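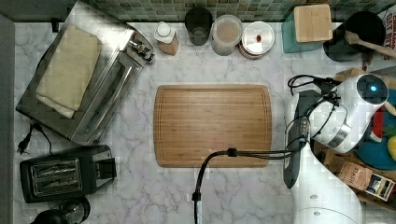 Counter at the Jelencombe flat, arm on the right, board clear.

Right. Thread on why the Vidura arm did no chopping this week. Long one sorry, typing on the bus

Short version: it stopped dead mid-move, 4 times in two days, and the fifth time it didn't stop when I told it to. Second bit is the one I care about

First stop was Tuesday morning. Reaching across the board, slow speed, nothing in the gripper. Halfway over and it just froze. Joint error, no code I'd seen before. Restarted, fine for 10 minutes, froze again

Blamed the software obviously. Rolled back to the January build. Same thing. Rolled forward again. Same thing. That was my whole afternoon

Jericho Enriquez rang from the Padilla workshop and asked one question, where's your cable. Look at the picture. Long black one, out of the side of the arm, over the bottom of the board and off down the front. Plus the loops over the top of the head

So every time the arm swung left it was dragging on its own lead. Not much. Enough to work the connector at the joint end, and every wobble there = dropped signal = freeze

You can get it to fault by hand btw. Power on, brakes on, wiggle the plug. Took me 2 tries. Felt a right idiot

Now the bad one. Wednesday, hit the stop button on the tablet and the arm carried on. Finished the move, another 108 mm according to the log, THEN stopped. I was stood well back but still

Reason: tablet stop goes down the same cable as everything else. Signal drops, the stop message sits in a queue, arm gets to the end of the move it already has. It's in the manual. Page I hadn't read

The tablet button is a pause button with a red circle drawn on it. Please treat it like that. The real stop is the one that cuts the power and mine was in a drawer in Ratville. Not any more

Also had a good look at what it could reach if it kept going. Toaster oven with a cloth folded over the top. Pot with a wooden spoon sticking up at the back. I'd been thinking of the board as the work area and the arm doesnt know that

What's changing:
cable clipped along the arm with slack at each joint, nothing across the board
proper wired stop, on its own line, within reach
cloth off the oven, full stop
nobody's hands over the board with power on, and that includes me

Someone asked about the blue light. Blue means powered. It does not mean healthy, it stayed blue through every single freeze. Have asked Vidura if that can be changed, no answer yet

New connector is on order. No runs till its fitted and I've done the wiggle test with Jericho on the phone

If you have the same arm go and pull gently on your side cable tonight, power off first. Tell me what you find. My stop now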